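Home > News > Press releases

News | Products | Stockists | Contact

NALEX BRINGS TRAY AND PEN POT SETS TO SHARED DESKS

May 2023

Nalex has added a snack tray and a pen pot to its range for shared desks, reception counters and staff rooms. The two pieces are sold together as the Skomo set and go on sale through Bradent, which already stocks the company's shelving and drawer inserts.

The set is meant for the small things that tend to spread across a desk during the week. The tray takes wrapped snacks, tea bags or sachets. The pot takes pens, pencils and markers. Both can be lifted with one hand when the surface needs wiping.

The tray is a rectangle with rounded corners, made in teal-blue plastic. It has no lid and no dividers, so packets can be tipped straight in from a multipack and picked out again without moving anything else. The pen pot is a yellow cylinder, chosen so that it can be found quickly on a dark worktop. Nalex suggests standing it behind the tray and to one side, where people can reach the snacks without knocking the pens. 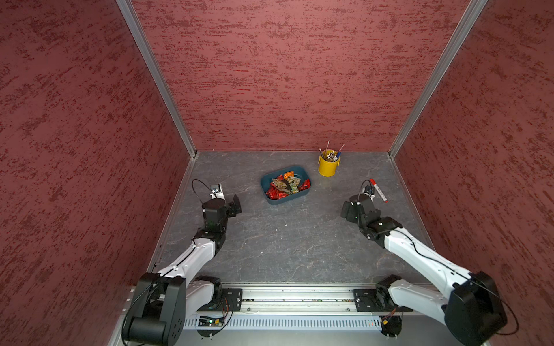
Pens always end up in with the biscuits at our place, so two separate pieces would suit us better than one big organiser, wrote one office manager who answered the company's survey before the launch. The same reply asked for a pot heavy enough to stay upright when it is full, and for a tray that would fit on the end of a desk.

Nalex received 1,269 replies to the survey, which went to offices, libraries and small workshops. Snack wrappers and loose pens were the two items people most often said they cleared away at the end of the day. Requests for a lid were few, and the lid that had been drawn up for the tray was dropped.

A trial followed at 78 workplaces. Each was given a set and asked to use it as it liked for 40 days. Most put it on a shared table near a kettle or printer. Several asked whether the pieces could be bought singly. Nalex will offer them that way from September, after the first run of sets has been delivered.

The company also looked at how full the pot should be. A tight bundle holds its pens upright, while a thin one lets them lean out over the rim. Thick markers take up a lot of room and users in the trial often left them lying beside the pot. A wider version for markers is being drawn up and will be shown to stockists before a decision is made.

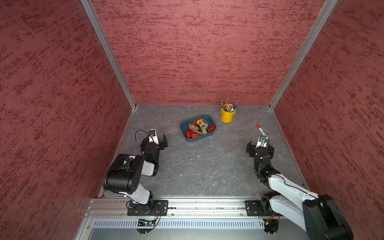 Snack packets in the teal-blue tray, with the yellow pen pot behind and a red-capped marker to the right.

The first run is 3,541 sets. Bradent will supply them from its trade counters and by post, and orders from schools and libraries will be handled by its education desk. Snacks and pens are not included.

Both pieces can be washed by hand in warm soapy water. The pot should be dried before pens go back in. Neither piece is suitable for a microwave or oven.

Stockists who took part in the trial may keep their sets. Spare trays can be ordered now under the existing account terms.

About Nalex

Nalex makes storage for desks, counters and small kitchens. Its ranges include Skomo, for shared desks, and Tautahi, for shelves and cupboards.

Press enquiries: please use the contact page and choose "Media". Samples can be sent to editors on request.

ENDS

Recent releases
Tautahi shelf baskets now in two depths
Bradent to stock Nalex drawer inserts
Changes to trade account ordering
Nalex moves to plain card packaging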